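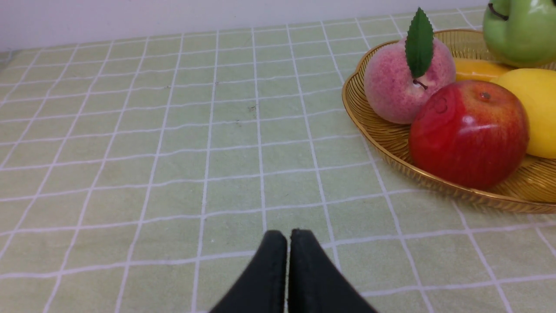 Mantel antimanchas Bulesari, verde claro - mi opinión tras un par de meses

Lo compré en marzo para la mesa de la cocina. 33 euros con envío, la talla mediana. Resumen rápido: contenta, con peros.

Lo bueno. Se limpia con bayeta y ya. Café, tomate, el aceite de las tostadas... todo fuera si lo pillas pronto. El color es suave, la cuadrícula blanca queda discreta y va con casi cualquier vajilla.

Lo malo: las arrugas. Viene doblado y las marcas no se van ni a tiros. Marlene me dijo que plancha floja por el revés y un paño en medio, unos 20 minutos con paciencia. Mejoró, pero lisas lisas las lineas no quedan. El Fovness que tenía antes venía enrollado en tubo y ese problema no lo daba.

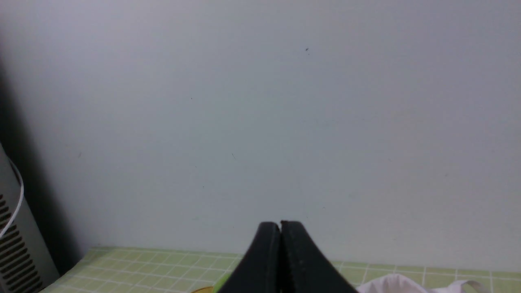

Y el rotulador tampoco sale, ojo si hay niños. Alcohol, bicarbonato, nada. Se queda una sombra gris.

Otra cosa, el bajo. Costura floja en una esquina, se me soltó a los 4 lavados. Escribí a la tienda y me contestó un tal Keegan, muy majo, me mandaron otro sin pedirme el primero. Tardó 5 días.

¿Repetiría? Para diario sí. Para visitas cogería uno de tela de verdad, aunque haya que labarlo cada vez.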